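Ticket 1576 — Bins and sorting rules, toy bricks and wooden blocks
Site: Usarholm, activity room
Category: Storage / stock
Priority: Low
Status: Open, pending label reprint

Reported issue
Wooden blocks and plastic bricks keep turning up in the same bins after pack-up. The stock sheet gives 444 pieces for the whole kit and the last two tallies did not match it. Requester asks whether pieces are missing or only misfiled, and whether the bins should be replaced.

Environment
Kit: Drinerel mixed set, plastic bricks plus plain wooden blocks
Storage: open coloured plastic bins, no lids
Sorting rule in force: by material first, colour second
Rule sheet: Purnent template, revision 2

Steps taken
1. Checked the rule sheet against the bins. The sheet says "wood in yellow" but says nothing on where mixed-colour bricks go, so people use whichever bin is closest.
2. Asked for the table to be left as it was mid-sort, so the state of the bins could be compared with the sheet.

Attachments, table and bins during sorting:

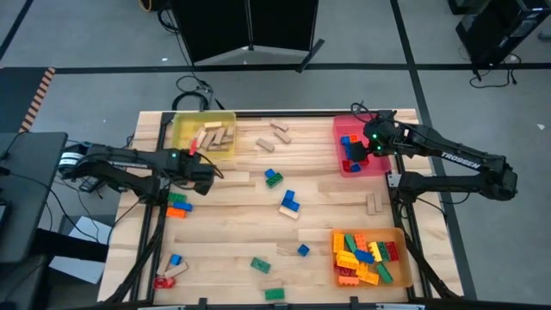
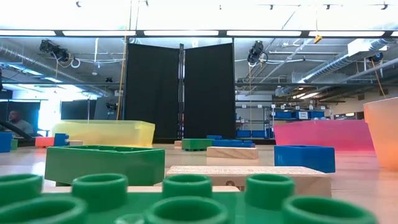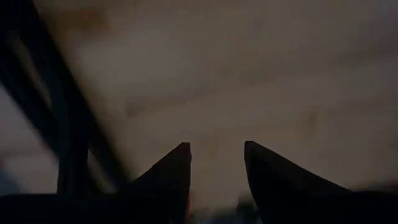 3. Tipped all bins out and did a full tally by material. Result: 436 pieces, 8 short of the sheet. All 8 are wooden. No plastic bricks missing.
4. Looked under the shelving and behind the heater. Recovered 2 wooden blocks. Shortfall now 6.
5. Compared the sheet with the Ostrowski packing slip from the original order. The slip lists six fewer wooden blocks than the sheet. The sheet was typed by hand and was never checked against the slip.

Findings
- With the two recovered blocks returned, the kit is complete. The stock sheet is wrong, the stock is not.
- Misfiling is real and comes from the gap in the rule sheet. Colour of bin and colour of brick are being treated as the same thing by some users and ignored by others.
- Bricks left pressed together get put away that way and are tallied as one piece. This would explain why the two earlier tallies disagreed with each other — neither was done with the pieces pulled apart.
- No cracks or split corners found in the bins. Replacement not recommended.

Workaround until labels arrive
Pull all joined bricks apart before pack-up. Wood goes in the yellow bin. Any plastic brick goes in any other bin, colour ignored. Do the floor check before the bins go back on the shelf.

Actions outstanding
- Correct the stock sheet to 438.
- Amend the rule sheet and drop the colour step. Issue as a new revision.
- Reprint bin labels in larger type, fixed to the long side of each bin. The current ones face the wall once shelved.

Update, October
Corrected sheet uploaded. Tally repeated after an afternoon session, pieces separated first: 438. Label reprint still in the queue — ticket stays open until they are on the bins.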